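Section 4: Recording your first set of examples

By now you've got the station bolted together, both arms respond to the leaders, and the Vorkitz recorder shows a live picture from each camera. If any of that isn't true yet, go back to Section 3, because everything in here assumes it. I run a Grulance two-arm station myself and I've written these steps the way I do them at my own bench, so where I say "I do it like this," feel free to find your own way once you've got a few sessions behind you.

The task we're going to record is Tidy the Tray. You put a handful of tools and odds and ends on the table, and you steer the arms so they pick the things up and put them in the tray. It's a good starter task (I've started every new station on it) and the trainer in Famorent already has a template for it.

4.1 Before you switch on

1. Clear the table of anything that isn't part of the task. Coffee mugs too!

2. Stow spare tools in the baskets on the walls. Whatever you leave up there will be in the background of every recording, so pick a load and keep it the same for the whole set.

3. Check the black panels with the wavy lines. They should lie flat against the walls. If one has come loose at a corner, press it back before you record, and don't swap panels halfway through a set.

4. Run your hand along the cable on each arm. You want enough slack for the wrist to turn all the way around, but not a loop so big that it snags on the rail.

5. Wipe the camera lenses with a dry cloth. I forget this one about every other week and I always regret it.

CAUTION: Keep the power off while your hands are inside the station. The arms can jump a little when they wake up, and a gripper closing on your finger hurts more than you'd think.

4.2 Waking the arms

1. Switch on the left arm, wait for its light, then switch on the right.

2. Open Vorkitz and choose New Set. Give it a name you'll still understand in September. Mine is tray_tidy_165, where 165 is just the number of the table layout card I was using. Yours can be whatever you like.

3. Press Home. Both arms should fold up and stop. If one stops short, power down and check the mounting plate on the front rail for a loose screw.

4. Pick up the leader handles and move them slowly. The arms should follow you. If the left leader moves the right arm, you've crossed the plugs (easy to do, and easy to fix).

Note: The recorder will nag you if the leaders and the arms disagree by too much when you connect. Don't click past that message. Line the leaders up by hand until it goes away.

4.3 Laying out the table

1. Set the tray near the middle of the table, where both grippers can get to it. Turn it a bit between rounds, so the system doesn't end up believing trays only ever point one way.

2. Put the tools down on either side. Mix hard things with soft things. A screwdriver is friendly, a hex key lying flat is a pain, and a crumpled cloth is a whole adventure of its own.

3. Leave a gap around each item that's wide enough for the open fingers. Later on you can crowd them, but your first set should be kind to you.

4. Lay scissors down closed. Point the blades whichever way you want, and change the direction from round to round.

5. Bring both arms in over the table with the leaders and take one slow look at the camera views before you press Record.

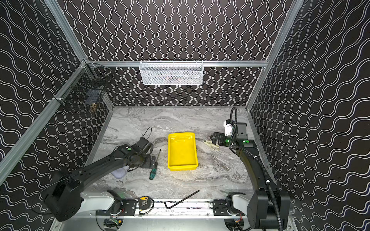

Figure 4-1. Table laid out for Tidy the Tray, with the tray still empty.

In the figure the scissors are lying by the right gripper, and the screwdriver and cloth are over by the left one. I like to begin with each arm near something it can take. The hex key toward the front can go to either arm, so decide before you start and stick with it for that round.

4.4 Recording a round

1. Press the foot pedal once. You'll hear one beep, and the clock starts.

2. Move at a steady pace. I know it's tempting to show off, but jerky moves make for jerky learning, and you'll be the one watching it later.

3. Pick up one item, carry it over the tray, lower it, and then open the gripper. Please don't drop things in from up high. The system will pick up that habit too!

4. If you miss a grab, back off and try again in the same round. Those recoveries are useful and I keep nearly all of mine.

5. When everything's in the tray, bring both arms back to Home and press the pedal again. Two beeps means the round is saved.

6. Power down, take the items out, lay them out differently, and go again.

CAUTION: If an arm starts to buzz or shake against the table, let go of the leader and hit the red stop button. Don't try to pull the arm up by hand.

Note: Press and hold the pedal for 3 seconds to throw a round away. Use it if you bumped the table, if your sleeve got in the picture, or if you just lost track of what you were doing.

4.5 How many do you need?

More than you want to hear, I'm afraid. My first set had 253 rounds and the arms could handle the screwdriver and not a lot else. The set I use now has 917, and the cloth finally goes in without half of it hanging over the side. I do a batch in the morning, another after lunch, and I quit by four o'clock, when my hands get sloppy and it starts to show in the recordings.

4.6 Checking and sending the set

1. Open the set in Amini, the viewer that comes with the recorder, and play a few rounds at double speed.

2. Look for frozen pictures, missing sound from the beeps, and rounds that end before the arms are home. Mark those as Skip.

3. Fill in the notes box. Write down what was on the table and anything you changed, even if it seems small. I once changed a light bulb, didn't write it down, and spent two evenings blaming the left gripper.

4. Click Export and pick the Famorent folder. Leave the computer alone until the bar fills up.

5. Copy the set to a second drive before you clear the recorder.

Training is covered in Section 5. If the export stops partway, restart Vorkitz and choose Resume Export from the File menu.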